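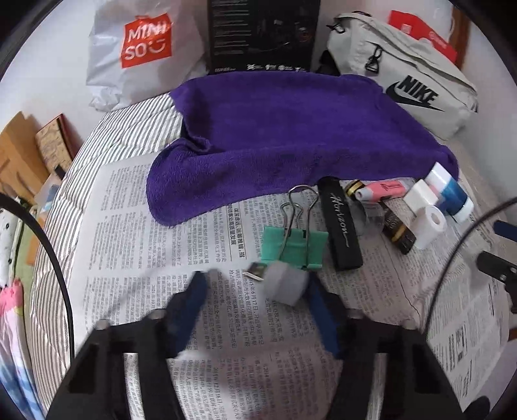 Newspaper spread out, small gray block near the middle

Skeltside Arena Football - General Talk
Thread: Attendance, the schedule and where we go from here

endzone_rail wrote:
The club put up the gate for the Ukadgate game last night. 1,448. The home game before that was 800 and change if you believe the guy at the merch table. I'm happy with it. We were down 14 at the half and most of the building stayed, and the concession line on the east side was still out the door in the third quarter.

My question is whether they should drop the Sunday-style early kickoffs and go to 7 p.m. for everything. Both of our biggest crowds have been night games.

padded_wall_22 wrote:
Night games, yes. But 1,448 is tickets out, and I doubt it's people in seats. Sections 9 and 10 had gaps you could park a truck in. My brother-in-law got four free ones through work and used two.

tmacgiolla_fan wrote:
Every team in every league counts it that way. Can we talk about the game? Maeve Mac Giolla has been running the defense since camp and we finally got stops when we needed them. Three straight possessions in the fourth with no points given up. In this sport that's a season's worth.

endzone_rail wrote:
Agreed on the defense. I still want to know who was supposed to be on Vasconcelos in the second quarter. He caught the same corner route off the motion twice and both times he was alone by five yards.

ironman_rules wrote:
That was Timoteo's side and he got picked by his own linebacker. Watch it again. I wouldn't put it on him.

padded_wall_22 wrote:
I did watch it again and I would. He turns his head before the snap both times. Nice kid, great return man, but he's guessing back there.
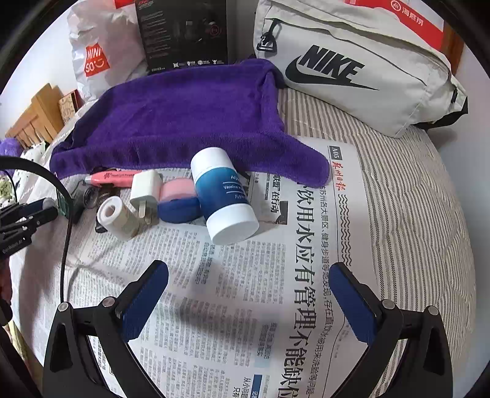 Suzhou Daily, page A05

ironman_rules wrote:
He had 427 return yards coming into the game. You don't sit that down over two plays. If you want to be mad at somebody, the kicker has missed off the left upright since preseason.

tmacgiolla_fan wrote:
Leave the kicker alone, the uprights are nine feet apart.

gatesider wrote:
Ukadgate fan here, good game. Your building is loud. Anderson Pacheco said on our radio show that he couldn't get a play in from the sideline in the fourth and had to use hand signals, so take that as a compliment. Your parking is terrible though. It took us 40 minutes to get out of the lot.

endzone_rail wrote:
Thanks, safe trip home. Use the river exit next time, it's right turn only but it moves.

padded_wall_22 wrote:
Back to the original post. If they go to 7 p.m. for everything they lose the youth league families, and those are the people buying the 3 game packs. I'd keep one afternoon game a month and move the rest.

endzone_rail wrote:
I could live with that. Does anybody know if the rematch is still on for June? The schedule on the site says one thing and the pocket card says another.

gatesider wrote:
Ours says June, 7:05 start.

Contact the moderators | Copyright Skeltside Fan Board | Back to top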